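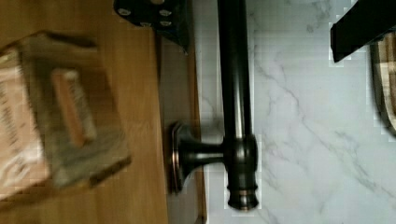
Ticket: wrist stream rejected by ingest, kitchen counter set
Opened: 2021-06-26
Project: Tessier
Site: Didstead
Component: Jetavside ingest, recorder build 31
Status: fix applied, monitoring
Priority: medium

Summary

Demonstrations recorded on the kitchen counter are being dropped by the Jetavside quality filter. The set has 954 episodes, of which 658 pass. Almost all of the rejects carry the same two flags on the wrist stream: BLUR_HIGH and ORIENT_MISMATCH. The overview stream from the same episodes passes both checks.

Expected behavior

Wrist stream is rotated to the site convention on ingest. Single blurred frames are masked. The episode is kept unless more than 8 blurred frames fall in a row.

Observed behavior

Wrist stream arrives sideways. The wood edge and the long dark bronze fixture beside it run top to bottom. One blurred frame is enough to reject the whole episode. Rejects are worst where the arm passes close to surfaces and the gripper takes up the top of the view.

Log extract

ingest: stream=wrist rotate=none (key missing, default used)
filter: ORIENT_MISMATCH wrist vs. calibration
filter: BLUR_HIGH wrist, run length 1, limit 0
ingest: episode rejected, overview stream kept as orphan

Steps taken

1. Restarted the recorder and re-ingested a small batch. Same rejects, same flags.

2. Compared the recorder config with the Clekano template. The rotate key is missing for the wrist stream. The blur limit is 0 in our file and 8 in the template. Both differences date from the last config merge.

3. Checked the overview stream for the same faults. Orientation is correct, with the backsplash at the back of the counter. Toaster slots, cutting board and the row of containers are sharp enough to label. No change needed on this stream.
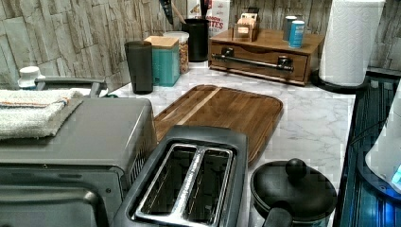

4. Restored the rotate key and set the blur limit to 8. Re-ingested the same small batch. ORIENT_MISMATCH cleared on all of it. BLUR_HIGH still fires on long runs, as it should.

5. Looked at block artifacts on the wrist stream. Stepped outlines show along the gripper finger and the metal fixture. Segmentation masks follow the steps and not the true edge. Raised the wrist bitrate for new recordings. Old episodes cannot be recovered this way and are tagged LOWRATE.

6. Checked object tags between overview frames. Partly hidden packaging gives unstable text. The cereal box at the back gives "OOM" and "TES" in one frame and "CINNAMON" and "TES" in another, so the tagger opened two object IDs for it. Merged by hand. Text matching is now off for this set and tags go by position on the counter.

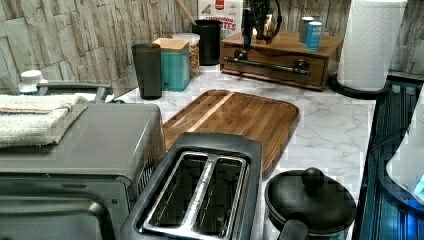
Overview frame, "CINNAMON ... TES" reading on the cereal box.

Root cause

Config merge dropped two keys for the wrist stream. Ingest fell back to defaults without raising an error.

Open items

- Full re-ingest of the rejected episodes. Queued.
- Ingest should stop on a missing rotate key. Request filed with Clekano, planned for the July build.
- Delete orphan overview streams once the re-ingest is done. Do not delete before, the episode IDs are reused.
- LOWRATE episodes stay out of the segmentation split. They can be used for the policy split.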